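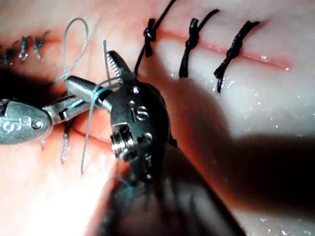

The surgeon's knot is a binding knot, a close relative of the reef knot with one extra turn in the first half. The extra turn adds friction, so the first half stays put while the second is being tied, a moment at which the ordinary reef knot likes to relax. Its reputation rests on stitching, and trainees meet it on practice skin pads, where a thin blue-green thread shows up well against the flesh-colored surface and the patient never complains. Anglers, beadworkers and people wrapping parcels use it as well, generally with less supervision.

Structure

The knot begins as an overhand knot in which one end passes around the other twice. A second overhand knot, usually with a single turn, is laid on top in the opposite direction. If the second half goes the same way as the first, the result is a lopsided granny knot, which has been embarrassing people for centuries and holds just long enough to be trusted. Some tiers add a third half for slippery thread. Others add a fourth, mostly for their nerves.

Uses

Outside the operating room the knot is common in fishing, though what anglers call a surgeon's knot is often a different one, made by passing two lines together through a loop. Attempts to correct this have had no effect on anglers. Beadworkers favor the binding form for elastic bracelets and hide it inside a large bead, sometimes with a dab of glue.

In Rellitz, parcel tying was once a minor trade. The Brusent twine works printed the knot on its labels from 1 September of each year, when the winter twine went on sale, and sold it in balls of 200 feet. The label showed a granny knot for 16 years before the drawing was corrected. Collectors prefer the wrong one.

Strengths and faults

The knot lies flatter over a curved surface than most of its rivals and can be tied under light tension. It is bulkier than a reef knot and tends to twist if the ends are pulled unevenly. It is also hard to untie, a quality listed as a strength or a fault depending on who is holding the scissors. Like the reef knot, it is a poor choice for joining two ropes that will bear a load.

See also

Reef knot
Granny knot
Overhand knot
Kuvham hitch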